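Sorting the small racks at Fondwood

Feb 5, 2022

We made a start on the two-tier wire racks this week, the ones with the mesh or perforated shelf on top and a second shelf down close to the bench.
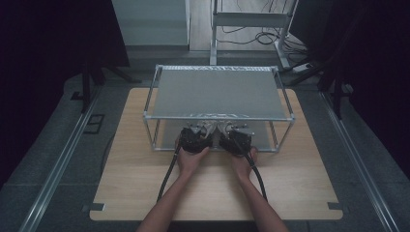

Most of you will remember how these were left at the end of last year. Anything metal and smaller than your hand went onto the lower level, and anything that didn't fit went on top of it. Jeferson Sampaio emptied one out on Monday and found 84 loose pieces, including the Litgate hinge pins we had already reordered.

The racks are worth keeping. They are light enough to carry, you can see in from the sides, and grit falls through the holes instead of piling up. The trouble is with how we load them. The top shelf covers the bottom one, so anything pushed to the back is hard to get at without moving the whole rack.

From now on, please do the following:

Small metal parts go on the lower shelf, along the front edge, where you can get your fingers under the top shelf to pick them up.

Leave the back of the lower shelf clear. If the front is full, start another rack.

Flat and light items go on the top shelf. Nothing heavier than a full tin of screws, please, as two of the older shelves have started to sag in the middle.

Parts still in Huenchumán packets stay in the packets until they are needed. They go in the drawers, with the label facing out.

Yeison Bermúdez has labels for the corner posts. He has done six racks so far and there are nine to go. If yours has a label, the contents should match it by the end of the day. If it doesn't, leave it where it is and he will get to it.

We timed a full sort on one of the worse ones and it took roughly 60 minutes with two people, most of it spent matching washers. The others should be quicker.

A few odds and ends turned up that don't belong to us. There is a small brass key on a ring, a tape measure with the end hook missing and a bag of grey rubber feet that may have come from Fetitz. They are in the tray beside the sign-in book. Anything not claimed by June will go in the spares bin.

The tall cupboards will be sorted after the racks. Please don't start on those yet.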